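Bacteria that cause gum disease may live longer on a toothbrush than most people assume, and the bathroom itself could be part of the reason. Rehema Rashidi, a microbiologist at the Lellereo laboratory, spent a winter collecting used brushes from 156 households.

Her team grew what they found on the bristles and ended up with 2,515 separate samples. Most were ordinary mouth bacteria. A smaller group came from the skin, and a few from drains.
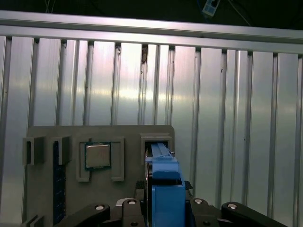
Does a humid bathroom make things worse?

It seems to. Brushes kept in rooms without a window or fan carried more living bacteria the next morning than brushes kept in a bedroom or hallway.

Rashidi is careful about what that means. Healthy people carry most of these species anyway, and nobody in the study was tested for illness.
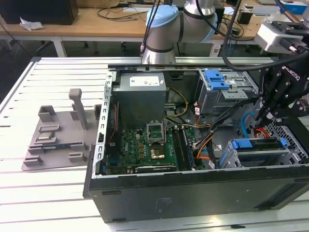
Plastic travel caps did poorly. Bristles under a cap stayed damp until evening, and the counts went up. Carol Bramwell, a dentist who helped recruit the families, now tells patients to leave the cap for the suitcase.

Rinsing under the tap for a few seconds lowered the counts a little. Mouthwash lowered them more, though the effect was gone by the following day. 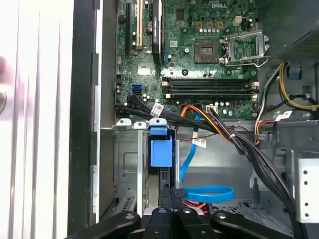
The next round starts in August with 386 brushes, half of them electric. Rashidi wants to look inside the hollow heads, where water collects.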